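Household Textiles, Unit 3: Reading a Pile of Bedding
Handout to go with the April session
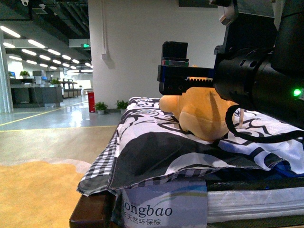
Fig. 1. Plush toy on a patterned cushion or pillow with a gingham border.

Hi all! A few of you asked for my notes from last time, so I've typed them up and cleaned out most of the abbreviations. We got sidetracked on pillow stuffing for a good while, and I've left that part out (ask Yesenia Figueroa for hers, she wrote down everything).

Keep Fig. 1 in front of you for the first part. Start with the cover. Look at the two prints meeting on one piece. You've got a big swirling black-and-white design, all curls that could be waves or could be clouds, and then along the front left a plain little gingham check. Large print against small print. Designers love this trick and so do I - the check gives your eye somewhere to rest, and it tells you right away where the fabric folds over.

Scale. I use "large scale" for any print where one motif is bigger than your palm, and "small scale" for anything under a fingertip. Those are my own classroom terms, so don't go looking for them in the textbook. Everything in between we call medium and argue over.

Ground and figure. The ground is the background color, the figure is what's printed on it. White ground in Fig. 1, with the black and dark gray doing the work on top, and touches of light blue toward the right. When you fill in your worksheet, write down the small colors too! Haris Butt put "black and white" for a cover like this last year and then couldn't match a sheet to it to save his life. A bit of blue is plenty to build a whole bed around.

Surface. Now the toy. Mustard yellow, soft and fuzzy, a little wrinkled through the body. Put a fuzzy solid next to a busy print and you see both of them better. Pile fabrics (plush, velour, fleece, terry) soak up light in a way flat weaves don't, so the same dye can look deeper on plush than on a sheet. We'll test that with the swatch books from Zellau, and please put them back in order.

Folding. My rules for a stack that stays put:
Heaviest things on the bottom, pillows and cushions at the top.
Folded edge facing you, loose edges to the back.
Smooth each layer with your forearm before the next one goes on.
If a corner droops, leave it until the stack is done and then tuck.
Toys go on last.

Perla Camacho asked whether you should store plush with bedding at all. For a night or two, sure. For a whole season I'd bag it separately, clean, with nothing heavy on top. Pile that's been crushed for months can take a lot of brushing to come back, and some of it never does.

Tags and straps. Check every soft toy for a tag before you wash it. If the care label has worn away, go cool and gentle, put it in a mesh bag, and air dry. Squeeze the water out in a towel, no wringing. I lost a very nice rabbit to a hot dryer and I'm still sore about it.

For next time
Bring one pillow or cushion cover from home with at least two prints on it. Write half a page: ground, figure, scale, small colors, where the edge is and how it's finished. Then choose one solid to go with it and tell me why. Macario Contreras has the Maldonado sample cards if you need colors to compare - they're up to 3000 shades now, so give yourself an hour.

Reading is the Hondo packet, the section on borders and bindings. Skip the chart at the end, it has a mistake in it and I'll hand out a new one.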